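4.2 Loose parts and the tabletop problem

Anyone who has lived with a construction set knows that it is never put away. It is moved. The households in the Stindville diaries moved theirs from the floor to the table before breakfast and from the table to the worktop before tea, and wrote "tidied" in the diary on both occasions. We took them at their word for the first fortnight, after which we began asking where the pieces had gone.

The answer depended a good deal on shape. Cubes were treated well. A white cube with black corner caps (Figure 3) has flat faces, looks like something somebody paid for, and can be stood beside another of its kind in a manner that passes for order. Our 19 households tended to gather such pieces first, and several diarists recorded a certain satisfaction in it. Pieces with holes, wheels or any sort of upright part fared worse. They would not stack, and they were left until last, by which time the person doing the tidying had usually been called away.

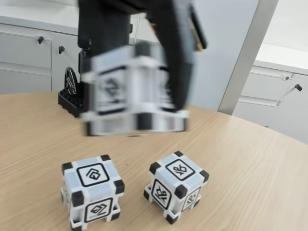

Figure 3. White cubes with black corner caps and printed emblems, on a wooden tabletop. A perforated black block with an upright wheel-like disc stands behind, to the left.

It follows that "finished" is a generous word. In 12 of the households the table was declared clear while at least one awkward piece remained on it, and the diarists did not regard this as a contradiction. One wrote that the leftover part "lives there". Another had begun laying the table around it. We coded these cases as partial clearances, over the objections of one diarist who felt the code was rude.

The Trastow storage scheme, which gives each kind of piece its own labelled tray, was offered to every household in February. Take-up was brisk and short. By the second week the trays held post, batteries and, in one home, a lemon. The Grukura method asks only for a single deep box and did rather better, although its critics are right that a single deep box is hard to tell from giving up. We return to this in Section 5, where the distinction turns out to matter less to the households than it did to us.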